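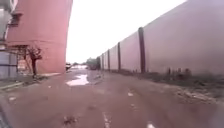 ### 3.2 Perimeter lanes

Unpaved service lanes at the Renora site were surveyed in May as a separate surface class. Each lane was divided into segments at the wall posts, following Kartha and Hegde, and every segment was scored for standing moisture, edge definition and vegetation at the wall base. The survey produced 1874 segment records. Of these, 1765 were retained; the remainder lacked a legible post on one side.

Figure 4 shows a lane of packed reddish-brown earth, wet, between a tall cylindrical structure and a precast concrete boundary wall. The curb along the left was taken as the lane edge. On the wall side no curb is visible, and the edge was set at the outer limit of the weeds and grass. Segments near the horizon were scored from site notes, as contrast there is low.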